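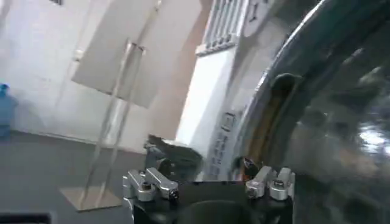 Budgeting for the second robot
Speaker notes, 80 minutes including questions

Before starting: check the clicker, put the spreadsheet up in the other window, hand out the one-page cost sheet. Ask who has already bought a robot arm and who is still at the quote stage. If most are at the quote stage, spend longer on slides 4 to 6 and skip slide 9.

Slide 1. Title

Introduce myself. I run equipment planning for the household group at Lovia. We work on laundry tasks: opening the machine, loading, closing, unloading, sorting. I don't write the control software. I write the purchase requests and I answer for them when they come in wrong.

The talk is about money and lead times. Noémie Girard is giving the one on grasping straight after lunch, so send the technical questions to her.

Slide 2. What we bought first

One arm, one two-finger gripper, one wrist camera, one front-loading washing machine. The arm came through Dedex. The gripper was from Kaufmann.

Our first budget had four lines on it, one for each of those. It was approved in January with no changes, and we were pleased with ourselves.

Say how many lines the final sheet had. It was 31. Pause here, people usually want to write that down.

Slide 3. Where the other lines came from

Go through these at a steady pace. The sheet in their hands has the full list.

Mounting. The arm needs something to stand on that doesn't move. We had a table. The table moved. A proper pedestal took six weeks to arrive and the arm sat in its crate for most of that.

Spare fingers and fingertips. These are wear parts. A washing machine door is hard and curved and you will hit it. We now budget for fingertips the way an office budgets for toner.

Cables. The camera cable runs along the arm and gets bent every time the wrist turns. Order 3 and keep two in a drawer.

Electrical work. The washing machine and the arm controller were on the same circuit in our room. We had an electrician in for a day to separate them.

Training. Two people went on the supplier's course. The course fee was in the quote. The travel and the hotel were not.

Slide 4. Reading a quote

Show the Dedex quote with the prices blanked out.

Points to make:

Look at what is marked as optional. On ours the emergency stop extension and the second teach pendant holder were both optional. We ended up buying the first and could have done without the second.

Look at the delivery terms. Ours was delivered to the kerb. Getting a crate from the kerb to the second floor was a separate job and we paid for it separately.

Look at how long the price holds. Ours held for 30 days and our approval took seven weeks. The new price was higher. Ask for a longer hold at the start. Suppliers will often agree to it then and rarely agree later.

Ask what the software licence costs in year two. If the salesperson doesn't know, ask them to put it in writing before you sign.

Slide 5. The thing the robot works on

This gets forgotten, so stay on it for a while.

If the task is laundry, the washing machine is part of the equipment. It belongs in the budget, with its own delivery, its own installation and its own replacement date. We treated it as furniture the first time.

What to ask when you choose one:

Which way does the door swing, and can the arm stay clear of it when it does? A large round door takes up a lot of the space in front of the machine. Draw the full arc on the floor plan before you decide where the pedestal goes.

What shape is the handle? A recessed grip in the door ring needs fingers that fit inside it. We chose the washing machine and the gripper in the same month, by different people, and never compared the measurements. Thibault Carré ended up making longer fingertips in the workshop, and his time was not in the budget either.

How does the glass behave under your lights? Curved, dark glass reflects. You get glare in the wrist camera and you may want to move or change a lamp. Allow for the lamp.

Can you get the same model again? Machines are discontinued faster than robot arms. If you are collecting results over more than a year, buy 2 at the start and store one.

Slide 6. Gripper choice and price

Keep this short if people look tired.

A two-finger gripper with metal linkages is what most of you will be quoted for. It's a sensible default. What changes the price is the opening width, the force control and the adapter plate. Check that the adapter plate is included. Ours fitted the arm after a second order.

Ask the supplier for a loan unit. Kaufmann lent us one for three weeks and we learned more from it than from the data sheet. The loan was free but we paid the return shipping.

Don't buy a hand with more fingers because it might be useful later. Put it in next year's request with a task written beside it.

Slide 7. Floor space

Show the room plan.

Space costs money even when it doesn't show up on your sheet. Our building charges by the square metre between departments.

Count the arm's reach, the door's swing, the place where the operator stands, a walkway, and somewhere for the spare parts. Then measure what is already in the room. Signs, water, bins and chairs all take floor and somebody has to move them each time the layout changes.

For the second station we asked for more floor than the first, and got it, because we brought the plan to the meeting with the arcs drawn on it.

Slide 8. Running costs

Hours are the big one. In the first year we ran 190 sessions. Each session needs a person to set up, a person to reset the laundry, and time at the end to check the recordings. Equipment was less than half of what the year cost us.

Other running costs, read out quickly:
Storage for the camera footage
Calibration
Fingertips and cables again
The service contract
Water and power, which are small
Replacement towels and clothing for the drum

On the service contract: we took the middle level. The top level promises a visit within a day, and we worked out that a two-day wait would not stop us. If you have one robot and a fixed deadline you may decide differently.

Slide 9. Lease or buy (skip if short of time)

We looked at leasing through Sukau. The monthly figure was reasonable. The problem was the clause on modifications, as we drill and bolt things to our equipment constantly. We bought.

If you don't modify anything and you need the arm for less than 18 months, get a lease quote. Compare it with the purchase price less what you would get selling it on. Be careful with that last number, second-hand arms without their controller are hard to shift.

Slide 10. The second budget

Bring up the spreadsheet. Scroll slowly.

Column A is the item. Column B is the quoted price. Column C is what the same item cost us last time, all in. Column D is the lead time in weeks. Column E is the name of the person who will chase it.

Finance liked column C. Purchasing liked column D. Column E has been the most use to me.

Point out the contingency line. We asked for 15 per cent and were given 10. I'd ask for 15 again.

Point out the order of purchase too. Longest lead time goes first, which for us was the pedestal and then the arm. The washing machine can be there in a week, so it goes near the end, but the model is fixed on day one so that the fingertips can be designed around it.

Slide 11. What I would do differently

Visit somebody who already has the same setup and ask to see their invoices. People are more willing than you would think.

Put the gripper and the washing machine on one request with one owner.

Book the electrician before the delivery date.

Keep the crate. We threw ours out and had to buy another when the arm went back for repair.

Slide 12. Questions

Likely ones:

Can we share the spreadsheet? Yes, the blank version. The address is at the bottom of the cost sheet.

Did the first robot pay for itself? It's a research station, it doesn't earn anything. What I can show is cost per session, and that went down in the second half of the year once we had spares in the drawer.

Would we use Dedex again? Yes, with a longer price hold.

How big a team do we need? Ask for the task first, then answer.

Leave the room by ten to, the next speaker needs the projector.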